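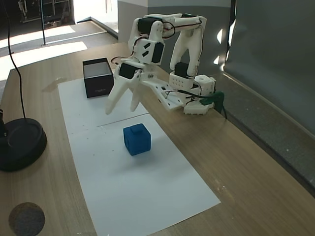 Figure 3-1. Paper laid lengthwise, with the open box behind and the cube in front.

3. Preparing the Table

This section covers the layout of the table for the Lerko put-away activity, in which a single item is placed on a paper sheet and is then to be put into an open box. It applies to all rooms at the Dostenow and Villanueva sites. Revision of Mar 22, 2019. It replaces the loose instruction sheet issued the previous November, copies of which should be discarded.

Read the whole section before laying out a table for the first time. Care of the cube and box between sessions is covered in Section 5.

3.1 Items required

Table with a smooth, level top
White paper, cut from the roll (see 3.3)
Open box, black, with light lining
Cube with raised knob, blue
Desk lamp or stand with a weighted foot
Round felt pads
Soft brush, dry
Lint-free cloth
Low-tack tape
Ruler or tape measure marked in millimeters

The box and cube are stored together in the Turkel drawer unit, in the drawer marked TABLE. If either is missing, do not substitute a similar item. Record the shortage on the room sheet and use another set.

3.2 Cleaning the tabletop

1. Put away any cups, stationery and papers left from the previous session.

2. Wipe the top with a cloth that has been dampened and wrung out. Work along the grain if the top is wood.

3. Dry the top with a second cloth. Allow a further 10 minutes before laying the paper if the room is humid.

4. Run a flat hand over the area where the paper will lie. Remove any grit or hardened glue.

CAUTION: Do not use spray polish on wooden tops. Polish transfers to the underside of the paper and leaves marks that show through.

NOTE: Small dents and scratches in the top are acceptable outside the paper area. A raised splinter is not, wherever it is found. Report it and use a different table.

3.3 Laying the paper

The paper is laid as one long rectangle, with its longer side running along the length of the table. The wood remains visible beyond it.

1. Cut one length from the roll. Use a straightedge and make the cut square. Sheets that have been cut crooked may be kept for drawing.

2. Roll the sheet gently against its curl and hold it for a few seconds. A sheet from the end of the roll may need this done twice.

3. Lay the sheet on the table with the cleaner side up. Set it parallel to the front edge of the table.

4. Smooth it from the middle toward the two short ends with the side of the hand.

5. If the ends lift, fasten each corner with a piece of low-tack tape no longer than 40 mm. Place the tape on the underside where possible.

6. Brush the surface lightly toward the nearest edge of the table and collect what comes off.

NOTE: Fine specks on the paper and a faint line across it, such as those in Figure 3-1, do not call for a new sheet. Replace the sheet when it is torn, wrinkled or stained, or when a mark on it is dark enough to be taken for a boundary.

A sheet in good condition may be used for up to 60 sessions. Write the date of first use in pencil on the underside. Do not write on the upper side at any time.

3.4 Placing the box

1. Take the box from the drawer and confirm that it is empty. Turn it over and tap the bottom once.

2. Check the lining. It should lie flat in the corners and should not be loose at the rim. Loose lining may be pressed back, but do not glue it in the room.

3. Stand the box on the paper toward the back, on the left-hand part of the sheet as seen from the front of the table. The open side faces up.

4. Turn the box so that the side with the logo faces front. The logo is faint, and it may be necessary to tilt the box toward the light to find it.

5. Look down into the box from the front position. The light lining should be visible. If it is not, the box is too far back or the chair is too low. Adjust the chair first.

The box is used without a lid. Where a set was delivered with one, the lid stays in the drawer and is not to be placed on the table, beneath the box or behind it.

CAUTION: Do not tape the box to the paper. Pulling the tape free has damaged the outer covering on several boxes, and replacements are issued only once a year.

3.5 Placing the cube

1. Inspect the cube on all sides. The raised square knob should be firmly attached. Withdraw the cube from use if the knob can be twisted or lifted away.

2. Wipe the cube with the dry side of the cloth.

3. Set the cube down in front of the box and farther to the right, near the middle of the paper. A position slightly to the right of the centerline is suitable.

4. Turn the cube until the knob is uppermost.

5. Leave clear paper between the cube and the box. The standard gap is 200 mm, measured from the nearest corner of the cube to the nearest corner of the box. For participants who are new to the activity the gap may be reduced, provided the change is noted on the room sheet.

6. Do not slide the cube into its final position. Lift it and set it down again.

NOTE: Only one cube is placed at a time. Additional cubes remain in the drawer until Section 4 calls for them.

3.6 The lamp and the felt pads

The lamp or stand belongs at the left side of the table. Its round foot should rest directly on the tabletop and not on the paper.

1. Set the foot down flat. Press on the rim at several points - the foot should not rock.

2. Lead the cable up and away toward the back left. It must not cross the paper or hang over the front edge.

3. Switch on the lamp, if one is fitted, and look for glare on the sheet from the front position. Tilt the head until the glare is gone.

4. The lamp head should be no lower than 330 mm above the paper.

Felt pads protect the tabletop from items that are set down during a session. A pad that is not in use may be left on the wood at the front left corner, clear of the paper. Pads are not fastened down. Shake them out weekly and replace any that have hardened or begun to shed fibers.

CAUTION: Check all cables at the table before each session. A cable with cracked or worn covering must be reported, and the table must not be used until it has been made safe.

3.7 Final check

Stand at the front of the table and confirm each point before the session begins.

The paper lies flat and parallel to the front edge.
The box stands open, toward the back and left of the sheet, with nothing in it.
The cube is in front of the box and to its right, knob uppermost.
The foot of the lamp or stand is off the paper.
No cable crosses the paper.
Tape, ruler and brush have been returned to the drawer.

Initial the room sheet in the column headed "Laid out." If the table will stand for more than an hour before use, repeat the check immediately before the session and initial the second column.

3.8 Common faults

Paper creeps toward one side. The top was damp when the sheet was laid, or the corner tape has lost its hold. Lift the sheet, dry the top and tape again.

Box leans. Look beneath the sheet for grit or a fold. If the paper is flat, compare the box with another set and withdraw it if its base is bowed.

Cube is hard to see against the sheet. Adjust the lamp before changing the position of the cube. Shadows falling from the left are usually corrected by raising the lamp head.

Lining shows dust. Invert the box over a bin and tap it, then use the dry brush. Do not use water.

Faults not listed in this section should be entered on the back of the room sheet, with the number of the table. Continue to Section 4, Running the Session.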